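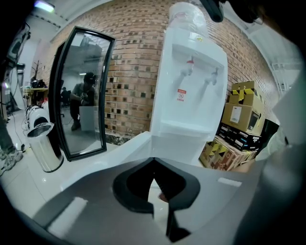

What is the student robotics project at Garnness College working on this term?

Students are building a set of recorded demonstrations of everyday tasks, carried out by hand with a gripper tool, which will be used to train a robot arm to attempt the same tasks by itself.

Garnness College has confirmed that its student manipulation project will continue through the end of the spring term. The project is open to second-year students in the engineering technology program and is taught as a two-credit course. Participants meet on Wednesday afternoons, with additional studio hours arranged by the department.

The course is led by Heather Hepburn, senior instructor in applied robotics, with Hüsnü Kırmızıgül serving as laboratory supervisor. Students work in pairs. One student operates the hand-held gripper while the other keeps the session log and checks each recording before it is accepted. The roles are exchanged at the midpoint of every session.

As of the February review, the project had logged 207 demonstrations. Of these, 190 passed the first check for completeness, and 153 were approved for use in training. Recordings are most often turned down for a late start, a hand passing in front of the camera, or a grasp that is released too early for the software to register.

"The students came in expecting to spend the term writing code, and a good part of it has gone to learning how to move slowly and the same way twice," Ms. Hepburn said. "A rushed demonstration teaches the arm to rush. They see that for themselves when they play the recordings back."

The current task list was drawn up by the students and approved by the department. It covers ordinary objects and fixtures of the sort found in a shared workplace, with tasks such as placing a cup, pressing a tap, lifting a lid and moving a small box from the floor to a table. Each task is recorded from several starting positions so that the arm does not come to depend on a single approach. Reflective surfaces have received particular attention this term, as glare from polished metal and glossy tile can interfere with the tracking of the tool.

Elif Naz Altıntaş, a second-year student, prepared the written protocol now used by all pairs. It sets out how the gripper is to be held at the start of a recording, how long the operator should pause before the first movement, and how a failed attempt is to be labeled. Failed attempts are kept in a separate folder and are reviewed by the class at the end of each month.

"We rewrote the labeling section twice," Ms. Altıntaş said. "In the first version, two people could watch the same recording and give it different labels, and both would be following the rules."

Training is carried out on the department's own computers, using software written by earlier classes and maintained by Blair Guthrie, a teaching assistant in the program. The first trained model will be tested on the laboratory arm before the end of term. Results will be reported by task, including those tasks the arm is unable to complete.

The class will also take part in the Kedomness Student Robotics Meet, where teams are asked to present a working demonstration and a short technical report. Garnness will enter two teams, which will be selected on the basis of their reports and a supervised practice run. Clifford McKinnon, chair of engineering technology, will accompany the students.

Applications for the next offering of the course will be accepted through the department office. Applicants must have completed the introductory course in control systems or obtain the written permission of the instructor. Prior experience with robot arms is not required.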